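Print this item | E-mail to a friend

Search the newsletter Go Search tips

Tusel Newsletter, September

Forty hours of hands

The pitch from Irnance goes like this. You don't program the machine any more, you show it. Get people to do a job with grippers in their hands, record what the grippers do, feed the lot to a learning system and let it work out the rest. Do it enough times and a robot arm with the same sort of fingers will be able to do the job too.

I went over to the Flustport site on 9th September to see how much of that survives contact with a workbench. The programme there is called Pomare, and it has been gathering examples of people handling soft and awkward things, which is where ordinary automation has always come unstuck. Hard boxes of a known size are easy. A floppy sheet has as many shapes as there are ways to pick it up.

What the brochure skips is how dull the gathering is. You pick up, you move, you put down, you let go, you start again. The target for this round is 40 hours of usable recordings, and "usable" is carrying a good deal of weight in that sentence. I was told 229 takes had been kept so far. When I asked how many had been thrown away, I was told that figure wasn't being tracked. It ought to be. If you only keep the goes that went well, you end up with a system that has never seen a sheet slip and has no idea what to do when one does.

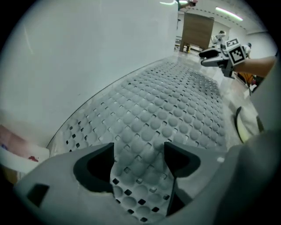
Open jaws at the near end of a bumpy grey sheet, with a second gripper and its marker cube reaching in from the right.

The black-and-white squares are there so that the position of the gripper can be worked out afterwards. Fair enough, and a lot cheaper than wiring up a whole room. But it does mean the results lean on the squares being seen, and people's arms get in the way of things. I asked what happens to a take where the marker is hidden for half of it. "It depends" was the answer, and I couldn't get a better one.

My other worry is sameness. Pomare has seven people on its rota and four materials on its list. All seven were taught the job by the same supervisor in the same afternoon, so I would expect them to share habits. A learning system can't tell a good habit from a local one. Show it people who always start from the same corner and it may well decide that sheets can only be lifted from there.

None of this makes the work pointless. Holding the gripper yourself is a sensible way to get examples, far quicker than steering an arm by remote control, and the handlers I spoke to thought the tool was comfortable enough once your wrist had got used to it. I had a go and was slower than all of them.

What I'd like before anyone here signs up for the next round is a plain test. Take a bench the system hasn't seen and a sheet that isn't on the list, let it try, and write down every go, including the bad ones. Irnance says a trial of that sort is planned. There is no date for it yet.

Print this item | E-mail to a friend

Reader comments (3)

benchside
Agree on the failures. We binned ours for months and then had to go back and make mistakes on purpose, which is harder than it sounds.

Old Fitter
Can someone tell me what was wrong with a vacuum lifter?

m_r_t
Bit harsh on the rota. Seven is more than most places manage. The point about all being trained together is fair though, and I'd want left-handers in there as well.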